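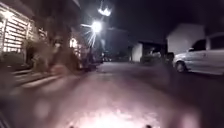 La conduite de nuit occupe le chapitre le plus court de notre règle interne, et c'est celui qui a été réécrit le plus souvent. Le texte initial disait : « circulation nocturne autorisée sur voirie éclairée ». La formule ne précise ni le niveau d'éclairage, ni l'endroit où on le mesure, ni ce que la caméra en tire. Dans une rue résidentielle comme celle-ci, le lampadaire produit un halo en étoile, le phare du robot éclaire une tache de bitume juste devant lui, et la chaussée s'assombrit jusqu'au noir vers le fond. Au sens du texte initial, la voirie est éclairée. Au sens de la perception, le flou de bougé a étalé la bordure du trottoir en traînées claires, et un véhicule stationné au loin se réduit à une petite forme sombre. La règle doit porter sur la seconde lecture.

Plan de l'intervention. D'abord le périmètre, puis les exigences d'image, la vitesse, la consignation, et les points non réglés. Garder les questions pour la fin, sauf sur le vocabulaire.

Périmètre. Robots de livraison à roues, au pas, sur trottoir ou en bord de chaussée lorsque le trottoir est interrompu. Sont exclus les véhicules à opérateur embarqué et les engins de nettoyage. La règle a été rédigée par Flesoris, relue par Kirui pour la partie optique et par Brindo pour l'exploitation. Version présentée : celle du 15/05/2024. Rappeler qu'il s'agit d'une règle de bonne pratique. Elle ne remplace ni l'arrêté communal ni l'analyse de risques de l'exploitant.

Définitions, à lire lentement. « Zone utile » : portion de chaussée ou de trottoir dans laquelle un obstacle doit être détecté avant que le robot ne l'atteigne. « Zone éclairée » : portion couverte par l'éclairage propre du robot. Les deux ne coïncident pas. La plupart des non-conformités relevées à Jornstead viennent de cette confusion, y compris dans les dossiers rédigés par des gens expérimentés.

Exigence 1 : la zone utile est vérifiée image par image, sans le secours de l'éclairage public. Un lampadaire peut être éteint, masqué par un arbre ou trop intense pour le capteur. L'essai se fait donc éclairage public coupé, ou à défaut sur site non éclairé.

Exigence 2 : le temps de pose est plafonné. Le contrôle automatique d'exposition ne choisit pas seul. En basse lumière, il allonge la pose, l'image paraît correctement exposée et les contours disparaissent. Un histogramme satisfaisant n'est pas une preuve de netteté. Le plafond est fixé par l'exploitant en fonction de la vitesse et il est inscrit dans la fiche du robot.

Exigence 3 : la caméra basse est qualifiée dans sa position de montage, avec les pièces de carrosserie qui entrent dans son champ. Pas de recadrage pour l'essai. Si une saillie avant renvoie de la lumière vers l'objectif, l'essai doit le faire apparaître.

Vitesse. La vitesse de nuit est dérivée de la zone utile, jamais l'inverse. Murdo Laing a proposé une table unique pour tous les robots ; le groupe l'a écartée, les géométries de montage étant trop différentes. En cas de netteté insuffisante, deux réactions admises : réduction de vitesse, puis arrêt au bord. Le passage en téléopération ne compte pas comme réaction, l'opérateur recevant la même image.

Sources ponctuelles et surfaces claires. Insister. Une façade vivement éclairée sur un seul côté tire l'exposition vers le bas, et l'autre côté en pâtit. Les carrosseries claires posent moins de difficulté que les carrosseries sombres garées dans l'ombre. Le jeu d'essai comprend donc obligatoirement des véhicules sombres, à l'arrêt, feux éteints.

Consignation. Chaque sortie de nuit conserve le temps de pose, le gain, la vitesse et l'état du phare. Durée de conservation : 12 mois. La campagne d'octobre a produit 864 séquences, dont 300 relues à la main par 2 personnes travaillant séparément. Les désaccords entre relecteurs sont conservés tels quels dans le rapport, sans arbitrage. Les images de voie publique sont floutées (plaques, visages, intérieurs visibles par les fenêtres) avant de quitter le serveur de l'exploitant.

Points non réglés : pluie, chaussée réfléchissante, encrassement de l'optique en cours de tournée. Pour ce dernier, Kirui propose un contrôle à chaque retour au dépôt, Brindo le juge trop espacé. Le texte laisse la périodicité en blanc. Demander à la salle qui pratique déjà un contrôle en route et avec quelle mire.

Diapositive suivante : fiche de contrôle, page à distribuer.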